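Catalog search not returning objects with "c." dates

Ticket status: resolved, left open for comments
Product: Flirelley collections database, hosted
Submitted by: Steltau Local History Museum, collections desk

Original report

Hello, and thank you in advance for your patience with me, as I'm much happier with a box of old buttons than I am with a database. We moved our records over from the old card index and spreadsheets this spring, and on the whole we love the new system. The trouble is with dates. When I search the catalog for anything made between 1890 and 1920, I get the objects with a plain year in the date field, but none of the ones where we typed "c." before the year. That leaves out a great deal! We have 359 records in the glass and ceramics group, and the search finds only 78 of them when I leave the years wide open.

The objects are all there. If I type in the accession number, up comes the record with its description and its donor and its shelf, looking perfectly well. I've tried it on the office computer and on the laptop we carry into the storeroom, and it's the same on both.

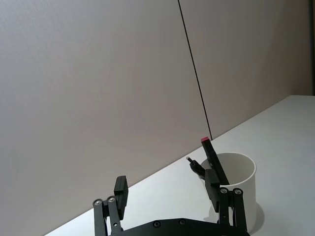
Reply from support, Monday, 9:40 a.m.

Good morning, and thank you for such a clear report (the accession number test was a very good idea and saved us a step). I had a look at your import log and I think I can see what happened. Flirelley keeps two things for every date: the text you see on the screen, and a hidden pair of years, earliest and latest, that the search uses. When your spreadsheet came in through the Skimier import tool, the hidden years were filled in only where the cell held a bare four-digit number. Anything with "c." or "circa" or "early" in it kept its text and got no years.

Could you try three things for me when you have a moment?

1. Open any record that won't show up and click the little arrow next to Date. Tell me whether Earliest and Latest are blank.

2. Type the years in by hand, save, wait a minute or so, and search again.

3. Let me know how many years either side you'd like "c." to mean. Some museums use five and some use ten, and it really should be your choice.

Reply from the museum, 11:15 a.m.

Well, you were right on the first one, both boxes were blank. I chose a small stoneware jar from the Miyazaki gift, which says "c. 1910," and put in 1905 and 1915. I went off to make tea, came back, and there it was in the search. I was so pleased I did four more.

We talked it over at lunch and we'd like five years either side, please. One worry, though. Quite a few of our older cards say things like "1900s," and I'm afraid that whoever wrote them sometimes meant the decade and sometimes meant the whole century. I wouldn't want the computer to decide that for us. There are also some that say "before the flood," which makes sense if you grew up in Steltau but probably not to a database. 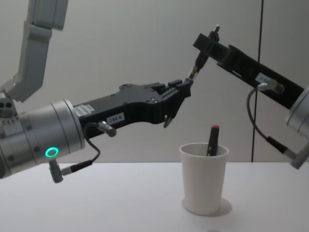 I should also mention that I don't want the wording on the screen changed. The "c." was put there by people who had handled the objects and thought hard about them, and I'd hate to see it turned into a range on the public page.

Reply from support, 2:05 p.m.

That all makes good sense, and your wording is safe. The fix only touches the hidden years. I've run it on a test copy first, with "c.", "ca." and "circa" all treated as five years either side. Anything ending in "s" and anything without a year in it has been left alone and put on a saved list called Dates to Review, so you can go through it with the cards next to you. The batch tool handles up to 1,000 records, and your group fits in one go.

If the test copy looks right to you, just say so here and I'll run it on the live catalog after you close.

Reply from the museum, 3:30 p.m.

It looks lovely. I checked the bottles, the jars and the inkwells, and they all turn up where they should. Please go ahead.

Follow-up from the museum, next morning

All working on both computers, thank you! I've started on the review list, and nearly 100 of them are "1900s," so I'll be at it for a while. Could you leave the ticket open until I've done the first page or two, in case I get stuck on the flood ones?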